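Chapter 7
When the Grip Fails: Faults in Handling Soft Goods

Learning aims

By the end of this chapter the reader should be able to:
- tell a dropped load from a slipped load, and record each correctly;
- explain how a worn finger pad can go unnoticed during routine checks;
- describe the steps to be taken before a gripper is returned to service;
- judge when a fault in handling becomes a matter of safety.

7.1 The Fultgate stoppage

On Thursday, June 20, 2019, the folding line at the Fultgate laundry was stopped by its shift supervisor, Konrad Domański, after a folded bath sheet fell from a gripper into the gap beside a moving belt. A member of staff reached in to remove it. The guard switch worked as intended and the belt halted, and the person was not hurt. The line nevertheless remained out of use for two days while the cause was found.

The first report gave the cause as "operator error". This was true only in the narrowest sense. A hand had entered a space where it should not have been, but the load ought never to have fallen there. A review of the line's own records showed 347 slipped loads since the start of May, of which 28 had ended in a full drop. None had been reported, as each had been cleared by hand within a few moments and the line had carried on.

Readers who have worked with rigid parts may find these numbers surprising. A metal bracket is either held or it is not. Cloth behaves in a different way. It gives under the fingers, it slides over itself, and a fold that looks firm may be held by its outer layer alone while the layers inside creep downwards. The control system at Fultgate judged the grip by how far the fingers had closed. Once they reached the expected gap, the load was taken to be secure.

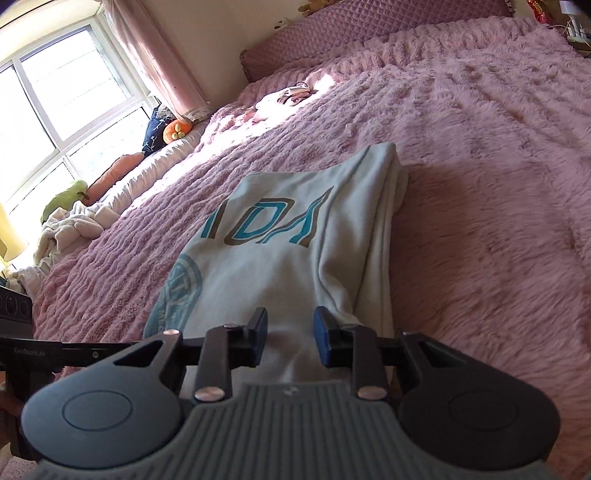

The review was led by Savvas Tzanetos, a safety engineer with the firm Bartoš, who asked that the finger pads be removed and measured. The pads had been supplied by Plorken and were due for replacement every 20 weeks. On the gripper in question one pad had been changed on time and the other had not. The newer pad held the cloth well. The older one had become smooth, and under load the cloth turned slightly towards it before sliding free. A visual check with the fingers open, as laid down in the site's procedure, had not revealed the difference.

Three points from the review will be taken up in the sections that follow. The first concerns sensing: a measure of finger position says very little about whether a soft load is being held (7.2). The second concerns upkeep: pads which work as a pair must be replaced as a pair, and the date entered for both (7.3). The third concerns reporting. Staff at Fultgate had come to regard a slipped load as part of the ordinary working day - a nuisance, and so not a fault - and the form in use gave them no place to record one (7.4).

It should be noted that the guard switch, made by Drerkness, was fitted only in the previous year. The risk assessment written before that date made no mention of falling loads.

Before reading further, students are advised to look again at the definitions of "hazard" and "fault" in Chapter 2. The two words are used in their strict sense from this point onwards.

7.2 Position, force and slip

A gripper may be told to close to a set gap, or to close until a set force is reached.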